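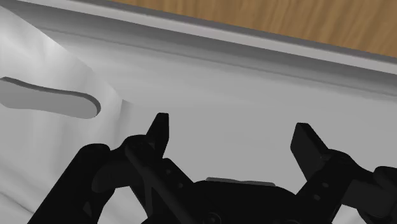 Trullitz sim package, trial notes
Monday, November 19, 2018

Spent most of today with the Trullitz package, which Greer Paterson has been asking me to look at since the Dunbar quote came in so high. We have it on a trial license and I'd like to get a fair opinion down while it's fresh, so bear with me if this runs on a bit.

First, the good part. The bag asset is far nicer than I expected! I had the gripper open over the tray with the white plastic bag off to the left, and the folds shade softly, and you can see the gray floor through the handle slot. Our old Uvidlow scenes never had anything close to that. The wood of the table past the rim is pretty too, though I doubt we'd pay extra for wood grain.

Now the grumbles. The wrist view gives up a lot of room to the gripper itself. Those linkages are chunky, and with the fingers spread they fill both lower corners, with part of the bag tucked in behind the left one. I want to try the camera mount a little higher before I blame the software for it.

Loading a fresh scene took 20 seconds on the bench machine, and I had 2 crashes, both when I changed the bag stiffness without pausing first (my own impatience, partly). The manual covers this on one line in the back.

Price is 820 a seat and we would want 4. Greer thinks Jirnano might share one with us, so I'll ask.

Still to do: the handle slot as a grasp target, a darker tray floor so the white bag stands out more, and a note to their support desk about the stiffness slider.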